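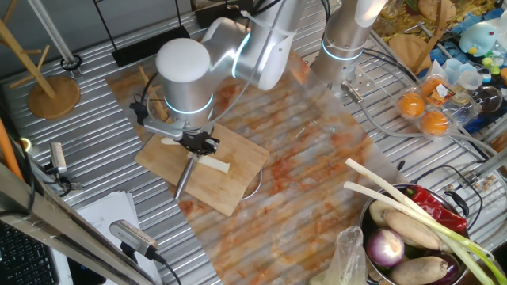

Figure 1. Robot arm holding a knife over a wooden cutting board.

Section 3: Fitting your Denetine crossbars

Okay, time to get these onto the car! I'm Lesego Swanepoel, and I've put the Denetine bars on more roofs than I'd like to admit (mine, my brother's, and most of my street's). This section covers cars with raised side rails. If yours has a bare roof, go to Section 4, where you'll need the Antwi clamp kit.

Before you start, wipe down the rails. I did my first set in March with road salt all over everything and scratched the paint.

1. Lay both bars on a blanket. The front one has an F stamped inside the left foot. It's small and I missed it twice, so check with a flashlight.

2. Open the foot covers with the Grukum key. Push and turn at the same time – it feels stiff when it's new.

3. Back off each clamp bolt 10 full turns. Don't take it all the way out or the nut drops inside the foot, and fishing it out is a miserable way to spend an evening.

4. Set the front bar across the rails, 300 mm back from the top edge of the windshield. Measure on both sides.

5. Set the rear bar behind it, at the spacing listed for your car in the back of the booklet.

6. Tighten the bolts a little at a time, left, right, left, right. If you crank one side down first, the bar creeps over and you'll be measuring again.

7. Finish with the torque key until it clicks. One click is enough!

8. Snap the covers shut and lock them.

Caution: Never open a sunroof with the bars on until you've checked the clearance with the car parked. Tilt it slowly and have somebody watch from outside.

Note: A little whistle on the highway is normal with bare bars. The Parkum rubber strip goes in the top slot and takes care of most of it. Cut it to length with the bar already on the car, and leave 3 mm spare at each end for hot days.

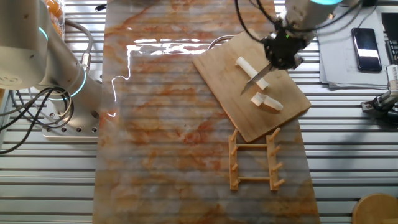
How often should I check the bolts once the bars are on?

Check them after the first 18 miles, then before every loaded trip. Use the torque key each time and stop at the click.

If a bolt keeps coming loose, take the foot off and look for grit under the rubber pad. Rinse it, let it dry, and start again from step 4.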